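Wired or wireless for a slow connection in an old apartment building?

Posted in Home Internet by grotov_flat

Hello everyone. I moved in May to an apartment in Grotov, in a house with very thick walls. My provider is Inerholm and I pay for the 70 megabit plan. In the kitchen, where the modem is, I get nearly all of it. In the bedroom, where I work, I get 17 on a good evening, and video calls freeze so often that my colleagues stopped asking me anything. I have already restarted everything many times and moved the router to the top of a cabinet. Should I buy a stronger router, a repeater, or put a cable through the hallway? I rent, so I can not drill. Thank you in advance and sorry for my English.

hallway_cable

I had the same situation in Gimen and I lost almost a year with repeaters. My advice is the cable. A flat one goes under the door and along the baseboard with small adhesive clips, and you take it away when you move out.

Measure the way first with a piece of string, going around every door frame, and then add two meters. I did not add them and I bought the cable twice.

If you want to connect more than one device in the bedroom, put a small switch there. It needs its own power outlet, but there is nothing to configure in a simple one. One cable comes from the router, the others go to the computer, the TV and so on.
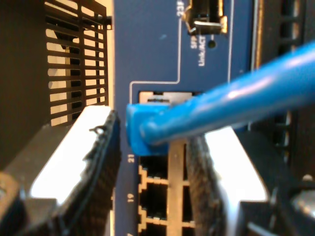

Things to check before you buy

- Is there a free LAN port on the modem? Some from Inerholm have only one.
- Does the bedroom door still close with the cable under it? Mine did, but my neighbor had to use the hinge side.
- Push the plug until it clicks. If the little tab is broken, it will slide out by itself after some days.
- Ask the landlord about the clips, some leave marks on old paint.

atinga_lower

Just change provider. Inerholm was terrible also in Atinga.

patient_reader

I do not agree with the answer before me. The speed in the kitchen is fine, so the provider is doing its part and a new contract will have the same walls. I would do one test which costs nothing - carry the computer to the kitchen, connect it directly to the modem and make a call from there. If the call is good, buy the cable. If it freezes also there, write to Inerholm and include the time of day when it happens.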